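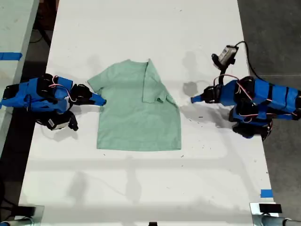 关于我们

Dimau纺织品护理学校是一所面向成人的职业教育机构，开设洗涤、熨烫、织物修补与衣物整理等课程。学校由Jurgita Vaher女士创办，初期只有一间教室，租用Toom街一处旧印刷厂的底层。目前学校设有三个教学部，专职教师9人，每年接收学员大约200人，其中多数为酒店、医院及洗衣企业的在职人员，也有准备重新就业的本地居民。

办学宗旨

学校认为，衣物与家用纺织品的日常护理是一门应当系统讲授的技艺。纤维的性质、染料的牢度、水质与洗涤剂的配合，都会影响一件织物的使用年限。本校课程以此为基础，要求学员在动手之前先学会辨认材料、阅读洗护标识，并能以书面形式说明所采取的处理方法。

教学部设置

洗涤与去渍部讲授水洗、干洗前处理及常见污渍的识别。学员须完成油脂、单宁、蛋白质及色素类污渍的基础实验，并保留完整的操作记录。

熨烫与整理部讲授不同面料的温度控制、蒸汽使用、折叠规格与包装要求。针织上衣、衬衫、床品和工作服分别设有单独的练习单元。折叠练习从短袖衫开始，依次练习平铺、收袖和对折，之后进入带领衬衫与连衣裙。各单元均采用统一的成品尺寸，学员可使用自制纸板核对。

织物修补部讲授手工织补、纽扣与拉链更换、下摆修改以及简单的机缝。该部现由Kęstutis Navickas先生主持。Navickas先生曾长期从事剧院服装的维护工作，编写了本校现行的《织补基础》讲义。

课程与学制

基础课程为期7周，分日间班与晚间班，晚间班于十八时开课。两班教学内容与考核标准一致。学员修完基础课程后，可申请进入任一教学部的进阶课程。进阶课程以小组形式授课，每组配备一名指导教师，结业时须提交一份作品说明和一份实物作业。

企业委托培训依双方商定的时间进行，可在本校教室或委托单位的洗衣房内授课。委托培训不减少考核项目，参训人员的成绩由学校直接通知本人，经本人书面同意后方可抄送用人单位。

教师与教学管理

本校教师均具有相关行业的工作经历，入职后须先随班听课，再独立授课。教学部每季度召开一次教研会议，讨论讲义修订、耗材标准及学员反馈。讲义的修订稿由各部教师轮流校读，定稿后存放于图书资料室，供学员查阅。

图书资料室收藏纺织材料学、洗涤化学与服装史方面的书籍，另藏有一批旧式洗护标识样本及布料样册。样册可在室内翻阅，概不外借。校外研究人员如需使用，请事先致函资料室，说明查阅目的与所需类别。

合作单位

学校与Prenlow酒店洗衣中心签有实习协议，进阶课程学员可在该中心完成实习。Wometti布料行长期向修补部提供零料和库存样布，供课堂练习使用。学校对合作单位的选择以教学需要为依据，不向学员推销任何产品，亦不因实习安排向学员收取额外费用。

社区服务

修补部每月设一次公共开放时段，居民可携带需要修补的衣物到校，由学员在教师指导下处理。每人每次限带一件，皮革、毛皮及礼服类衣物恕不受理。送修衣物应事先洗净。学校另与本区图书馆合办冬季讲座，内容包括羊毛衫的存放、防蛀方法和旧床单的再利用。

学费与资助

各课程学费于每年7月公布，同时公布下一学年的开课安排。学费包含讲义及课堂耗材，不包含个人工具。经济确有困难的学员可申请分期缴纳或减免部分学费，申请材料由教务处受理，审核结果以书面形式通知。学校对申请人的个人资料予以保密。

校舍与设施

学校现址仍在Toom街，教学用房分布于两层。底层为洗涤实验室与熨烫教室，二层为修补教室、图书资料室及办公室。底层入口设有坡道，二层可乘电梯到达。熨烫教室的工作台高度可以调节，有特殊需要的学员请在报名时注明，以便教务处提前安排。

参观与联系

有意报读者可预约参观并旁听一节基础课。参观者请由临街正门进入，在接待处登记后等候工作人员引导。教务处负责报名、学籍及证书补办事宜；企业培训与实习合作事宜请与校长办公室联系。来函请注明姓名、联系方式及所询课程名称。证书补办须由本人提出申请，并附身份证明复印件。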